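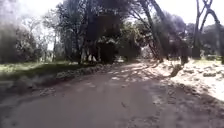
Shade across the dirt path.

Tuesday, May 18, 2021

Quick one, have to be on a call at 8.

Druna said yes. Finally. Email came in at ten to midnight and I was still up, read it three times standing in the kitchen. They'll give us the bags for the campaign, 40 of them, small crossbody in the green and the one they call oat. Not on loan, to keep. Tag inside with the helpline number on it, printed small so it looks like a care label. That was Elsie's idea back in February and I said it would never get past their brand people. Owe her lunch.

Contract is two pages. Read it twice and still don't get the part about "likeness in perpetuity." Ask Elsie. Ask somebody who is not Elsie too, she'd sign a napkin.

Still no name to front it. Everybody keeps saying get an athlete, get an actress, like there's a drawer of them. The agent for the runner called back (nice, fast talker, eating something) and says she does one cause a year and this year is already oceans. Fair enough. The agent for the talk show lady hasn't called since the first time. I left a message and said the wrong campaign name in it. Said Feltia. Feltia is the old one from the perfume people, two jobs ago. Why is that still in my mouth.

Later. Call ran long. Notes before I lose them:

Launch event stays at the Memon, downstairs room, not the roof. Roof is prettier but the wind takes the microphones.
Cap on guests is 51 under their rules right now. Odd number, I asked, they said that's what came out of the square footage.
Masks till you're seated.
No step and repeat wall. I fought for this. A woman who is coming to talk about her husband taking her debit card shouldn't have to walk past a wall of logos with flashes going off to get to her chair.
Brudholm wants their logo on the chairs instead. On the CHAIRS. Said I'd think about it. Have thought about it.

Brudholm generally. They're the bank money so I have to be sweet. Their guy keeps calling it a "money confidence journey" and every time he does I write it on my pad and draw a box around it. It isn't confidence. The women in the group last week had plenty of confidence, what they didn't have was a pay stub with thier own name on an account they could open. One of them kept eleven dollars in a tampon box. Another had her whole credit wrecked by cards she never saw. I tried to say that on the call and it came out too sharp and there was a silence, then somebody said great insight.

Have to write the Brudholm people a follow up tonight. Warm. No sarcasm.

Elsie Wragg on the phone at lunch, an hour, my soup went cold. She's done the first draft of the talk for the launch and read me the whole thing. It's good. Too long in the middle where she does the history. When she gets to her own part, the second mortgage and finding the letter in the glove box, her voice goes flat and quick like she's reading the terms on a car ad, and I think she should leave it like that. Don't let anybody coach her. She asked was it too much and I said no, and then I said cut the history, and she got a bit short with me. She'll cut it.

She wants to wear the blue suit. The Druna people would like her in "something tonal with the oat." I haven't passed that on. Not going to pass that on.

Budget. The print shop quote is 3041 for cards, posters, and the care label tags, which is over. Not by a lot but over. Could drop the posters to one size. Could drop the posters. Does anyone read a poster? The cards matter, they go in the restroom stalls, they're the part that works when you can't take a phone call in front of someone. Keep cards. Tags are paid by Druna I think?? Check the email. Checked. It says "to be discussed." Ugh.

Mom called in the middle of all that to ask if Vogue will be there. No Mom. She's told her entire building. She also said, out of nowhere, that she never had a card with her own name on it until I was in junior high, Dad handled it, it was just how it was. Then she went straight on to her tomatoes. I didn't say anything. I wanted to. Going to ask her about it properly, maybe in the car, she talks better in the car.

Haven't run in nine days. Shoes by the door looking at me.

Things for tommorow:
Call the Memon back re: side entrance, one of the speakers wants to come and go without the lobby
Contract question
Follow up w/ talk show lady's agent, correct campaign name, WRITE IT ON HAND
Photographer, ask if she'll do backs and hands only for the group portraits, some of them can't be shown
Print quote, get it down
Dog flea stuff
Find out who is doing captions for the livestream. If it's me I need to know that

10:40 pm. Wrote the Brudholm email. Took four tries. Third one had the phrase "with respect" in it twice so that went. Final version says yes to a logo on the program, back page, and nothing on the chairs, and gives them a line in the welcome. Read it out loud to the dog. Sent.

Then went back over the list of possible faces and kept thinking why not Elsie. On the poster, I mean, if there is a poster. No famous person, just her in the blue suit with the green bag. Druna will hate it, or they'll say they love it and hate it. Brudholm guy will ask about reach. I don't know. She might say no. She said yes to the talk, that took her a month, and a poster stays up.

Don't ask her by text. Lunch, I owe her one anyway. Thursday if she's free

Eyes going. Bed. Forgot to eat the soup.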